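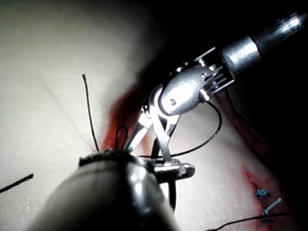
The rule book for the Zastano ran to 600 lines, and I had been hired to find out which of them anybody needed. My desk was in the bay beside the machine, close enough to hear it idle. On my first morning it was sewing the practice pad, the pale one with the red cuts in it. Two blue knots already sat across the lower cut, trimmed short, and black thread was looped over the rest. The steel jaws stood open above the pad. I had line 70 in front of me, which said that no strand shall be left loose in the field while a jaw is open. I looked at the black thread, then at the jaws, and wrote a question mark next to line 70.

The woman from Trendilis who ran the bay did not care for question marks.

"The line is fine," she said. "It's a matter of what you mean by loose."

"What do you mean by it?"

"Thread that isn't being used."

"How does the machine know it isn't being used?"

She took her glasses off and cleaned them. I came to know that move well. It meant I would get a memo.

The memo said a strand was in use if the machine had a plan for it. I asked who could see the plan. The plan, I was told, lived in the log, and the log was reviewed under line 200, and line 200 said that logs should be reviewed as appropriate. I spent an afternoon looking for the line that said what was appropriate. It sent me back to line 70.

I should say that I had done this kind of work before. At Peixoto I read the rules for a warehouse full of carts. They had a beautiful rule about yielding to people on foot, and a cart that met it perfectly by treating anyone standing still as a shelf. Everybody had signed off. The signatures took up a page of their own.

So I asked to sit in on a review. Trendilis gave me a stool in a room with two engineers and a nurse who had been borrowed from the hospital in Flisto. They played the log at four times normal speed. The engineers watched the numbers down the side. The nurse watched the thread.

"There," she said. "What was it doing there?"

They ran it back. A long strand had swung wide behind the wrist and come around toward the jaws.

"It had a plan for that," said the younger engineer.

"Did it? Show me."

He scrolled for a while. The plan said CONTINUE.

"Continue what?" said the nurse.

The older engineer said that the score for the session was 90, and 90 was a pass. The nurse asked what it would have scored if the strand had caught. He said it hadn't caught. She asked again, in the same voice, and he said he would have to look at how the score was built.

He was gone until after lunch. When he came back he stood in the doorway instead of sitting down.

"Ninety," he said. "Thread isn't in the score."

The woman from Trendilis cleaned her glasses.

I wrote my report that night. I kept it to two pages and I struck out more lines than I saved. For line 70 I proposed that a person with a hand near a stop button should watch the thread, and that this person should be allowed to use the button without filling out a form first. I put the nurse's question in as a line of its own, word for word.

They thanked me for it in June. The new rule book came in the mail a few weeks after that, with a nicer cover. Line 70 now said that no strand shall be left loose in the field, as appropriate, while a jaw is open. I turned to the back to look for the nurse's question and found it under Suggested Reading.

I called the bay. The phone rang for a long time, and when someone picked up I could hear the machine behind her, running.

"Is anyone watching the thread?" I said.

"Hold on," she said, and put the phone down on the desk.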